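Omville Tischdinge - README zur Bildsammlung

Stand: März, Version 2

Worum es geht

Diese Sammlung enthält Aufnahmen von kleinen Alltagsdingen auf einer hölzernen Tischplatte. Es sind Sachen, die in jeder Wohnung nach kurzer Zeit auf dem Tisch liegen bleiben: Becher, Schüsseln, Telefone, Verpacktes. Die Sammlung ist für Personen gedacht, die das Erkennen und Benennen von solchen Gegenständen üben oder prüfen wollen.

Die Daten wurden in Omville aufgenommen und unter dem Projektnamen Grilbridge geordnet. Deutsch ist nicht meine Muttersprache; Hinweise zu falschen Bezeichnungen nehme ich gern an.

Umfang

Bilder gesamt: 2084
davon mit geprüfter Beschriftung: 1589
davon zur Prüfung zurückgehalten: 220
Die übrigen Bilder sind ohne Beschriftung beigelegt.

Der Tisch

Die Platte ist helles, honigfarbenes Holz mit sichtbaren Fugen. Die Fugen haben keine eigene Beschriftung. Wer mit Kanten arbeitet, soll sie trotzdem beachten, denn eine dunkle Fuge wird leicht als Rand eines Gegenstandes gelesen.

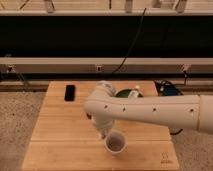
Weißer Pappbecher, schwarzes Smartphone und grüne Schüssel mit dunklem Rand.

Beschriftung

Jeder Gegenstand bekommt ein Wort für die Art und ein Wort für die Farbe. Bei Gefäßen kommt dazu, ob die Öffnung nach oben zeigt. Der Becher im ersten Bild hat also: Becher, weiß, offen nach oben. Verdeckte Gegenstände werden auch beschriftet, wenn man die Art noch sicher erkennt - sonst steht nur "unklar".

Die Wörter stehen in der Datei woerter.txt, ein Wort pro Zeile, alles klein geschrieben. Bitte keine neuen Wörter direkt in die Bilddateien schreiben.

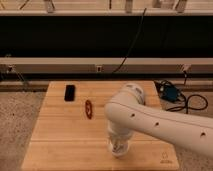 Unsichere Fälle haben mir die meiste Arbeit gemacht. Eine Verpackung ist von weitem oft nur eine Form mit einer Farbe, und zwei Personen geben ihr zwei verschiedene Namen. In diesen Fällen gilt die Form vor der Vermutung. Das längliche, rotbraune Ding mit den spitzen Enden heißt darum "länglich, rotbraun" und nicht "Riegel", auch wenn der hellere Streifen in der Mitte an einen Aufdruck denken lässt. Glatte schwarze Rechtecke werden nur als Telefon beschriftet, wenn man sie sicher erkennt.

Bekannte Mängel

Weiße Gegenstände sind häufiger als bunte. Kleine Sachen neben oder in einer Schüssel sind manchmal doppelt beschriftet. Die Farbe "braun" wurde am Anfang zu großzügig benutzt und ist noch nicht überall korrigiert.

Nutzung

Für Unterricht und Forschung frei. Bei Veröffentlichung bitte "Grilbridge, Omville Tischdinge, Version 2" angeben.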